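Notebooks > Packaging Store > Shelf Life Trials

Entry, 18 July 2023
Food packets, second storage period, Plernow store

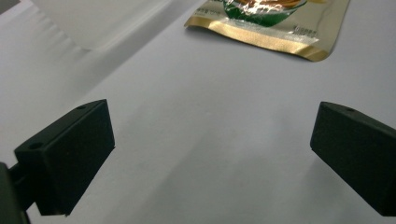

The second storage period closed this morning. Of the 2,995 packets laid down in June, 2,707 were kept in the cool room at Plernow and the remainder were sent to the Rurkcombe annexe. The annexe portion will be reported separately when its temperature log has been received.

Samples were drawn from the top, middle and bottom layers of each pallet. Packets from the bottom layer of the Blackwood film had softened noticeably at the back seam. The seal held when squeezed by hand, but two of the team considered the contents stale on tasting. The Plutmont film gave no such result. It is noisier to handle and harder to tear, and the tasting panel remarked on both points without being asked.

The humidity reading for the second weekend is missing. The logger had been moved to the corridor during cleaning and was returned to the wrong shelf. Readings from that shelf should not be used in the averages. A label has been fixed to the correct position.

Stock remaining for the third period: 1,095 packets, Blackwood film; the Plutmont figure is to be checked against the pallet cards before it is entered. A further 230 packets have been set aside for the drop test and must not be opened.

Colleagues are asked to write the pallet number on every sample bag. Several bags from this morning carry the layer only, and these have been placed on the left-hand shelf until they can be matched.

Outstanding: oil content results, both films. Scales due for calibration before the next draw.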